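May, notebook 2, sourdough starter trial

Second week of the rye vs. white comparison. Starters are named after where the flour came from: Stometlow (whole rye) and Edness (white bread flour). Mao is the old one from the back of the fridge, kept as a control and fed with Edness flour.

8:10 a.m. Fed all three, equal weights of starter, flour and water. Stometlow had a sour smell, close to yogurt. Edness was flatter and had a thin gray layer on top, which I stirred back in. Mao same as always.

Rubber bands on the jars at the starting level. Last week I used tape and it slid when the glass got damp, so two of those readings are no good and I've crossed them out on page 91.

12:15 p.m. Stometlow had doubled. Edness up by maybe a third. Mao a bit over half. Didn't open the lids.

2:30 p.m. Stometlow already going down in the middle. Edness still rising. If this repeats, rye needs the second feed at about 4 hours and the once-a-day schedule from Hurkuscombe won't suit it. Their sheet was written for white flour anyway – should have checked that before copying it into the plan. 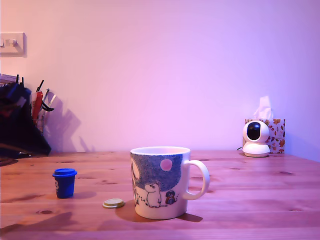

Back of the table, light switch side.

Water: switched from tap to filtered on the last feed of week one. I changed it for all the jars at once, so I can't separate it from the warmer weather. Leave it alone now until the end of the trial.

Float test before the evening feed. Spoonful of each into a bowl of water. Stometlow sank, Edness floated, Mao floated. I don't put much weight on this for rye. It holds gas differently and I had already let it go past its peak. Repeat tomorrow at the top of the rise and write down the time first.

Discard went into crackers. Too much salt. Halve it next time, and roll thinner or they stay soft in the center.

Flour left: enough Stometlow for 3 more days if I cut the feeds down to half size. Keep the ratio the same and just go smaller. Need to order before the weekend. 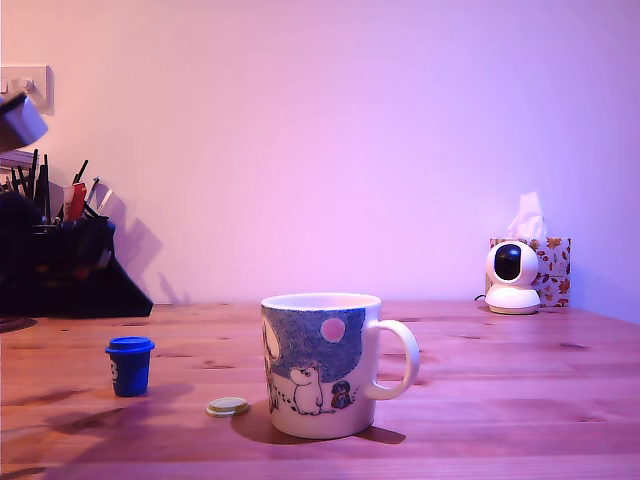

Yichen Xue read the above and thinks the sinking result says nothing until all the jars are tested at their own peak, and would drop the float test from the table altogether and go by height alone. Also asked why Mao gets Edness flour if it's supposed to be the control.

Fair on the first. On the second, Mao was on white flour before the trial, so I kept it there. It's a control for starter age only. Added a line to the plan to say so.

Tomorrow: feed at 8, read every 2 hours, second rye feed when it peaks. Buy more rubber bands. Label the lids as well as the jars – mixed up two of them at the sink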